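The bento fair at Cistus Hall opened at 11 and I was there at ten, on the theory that the good nori punches would go early. They did go early. They went to the woman ahead of me, who bought the entire tray and did not look back.

I had come for the cutters, mostly, and for Afonso Valente, whose panda rice balls I have been copying badly since my daughter was in kindergarten. He had a table near the coffee and was making a sleeping fox out of inari and a slice of fish cake. It took him as long as it takes me to find the lid to a lunchbox. When I asked how he keeps the ears from sliding off, he said "dry spaghetti," looked at me with some pity, and went back to his whiskers. I have been using toothpicks for years and then reminding a child not to eat them.

The hall is a former mill with 1844 carved over the door and the heating to match. Stall 273 turned out to be next to stall 2, for reasons the floor plan keeps to itself, and I passed the same pickled plum seller four times trying to find it. 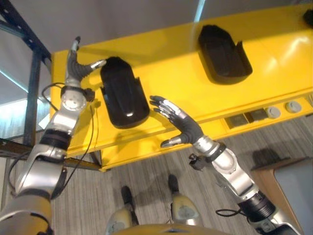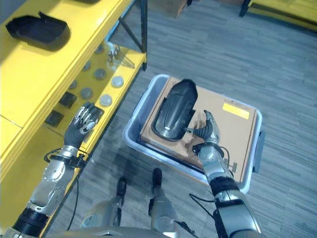

Yellow in both: the workbench first, then the shelves.

Stall 273 was Henine, who make little silicone cups and sauce bottles shaped like vegetables. I bought the eggplant one. It holds enough soy sauce for one and a half dumplings. Dixit, across the aisle, had picks with cartoon eyes on them, and I can report that a cherry tomato with eyes is very hard to eat while it watches you.

The afternoon workshop was character rice, and our character was Skullus, a cheerful skeleton from a picture book I had never heard of and every kid in the room could recite. Mine came out looking like a potato with regrets. The boy beside me studied it for a while and asked if it was the dad.

Lunch was a boxed set with tamagoyaki, a very decent chicken meatball and some broccoli doing its best as a forest. I ate the forest first.

I went home with the eggplant, two egg molds and a box of spaghetti from the corner store. Tomorrow's lunch is a fox.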